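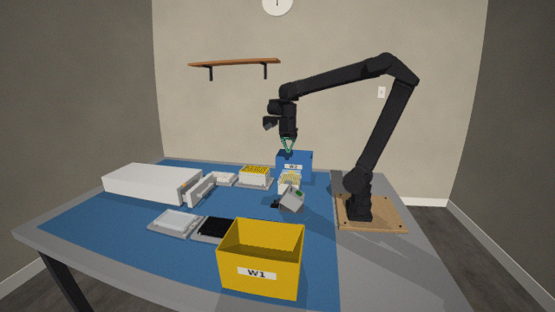 Gradine Bench Kit, Club Edition

Sold as a simulated lab bench for school robotics clubs: one arm with a two-finger gripper, two labeled boxes (W1 and W2), tip racks, plates and a mat to lay it all out on. Your team writes the program, the software runs it, and at the end of the season you get a score. We carry it because four clubs asked us to. We have some doubts, and you should read them before you order.

What you get

Season license for one club, up to 6 student seats
Bench scene with the arm, the yellow and blue boxes and the labware already placed
Task pack with 2 practice rounds and the February qualifier
Printed coach guide (thin)

Price: $1,379 per season. Extra seats are sold by Gradine directly.

What Gradine claims

The brochure says a club can go "from zero to competition ready" in a month. Tetteh Boateng's club took most of a semester, and his students already knew some Python. The brochure also mentions 4,000 starting layouts. We opened a good number of them and many differ only in where a rack sits on the mat. Fine for practice, less fine as a selling point.

Where it earns its price

Students have to think about reach. The arm is mounted to the right of the mat and a good share of the labware is over on the left, so a lazy path runs into trouble with whatever is in between. Lakmal Kodikara, who coaches two teams, likes that a bad plan fails on screen and costs nothing but time. We agree with him there.

Where it doesn't

Gripping is too forgiving. In our trial a sloppy approach on a tip rack still counted as a pick — a real gripper would have knocked it over. Any club moving on to hardware will have to unlearn that. The pipette tips are nice to look at, but no task in the current pack asks you to use one.

Requirements

A desktop with a separate graphics card. The Flelline classroom laptops we tried ran it, slowly. School Chromebooks will not.

Returns

Unused license keys only, within one month. Questions go to Amrit Bergeron at the order desk, mornings.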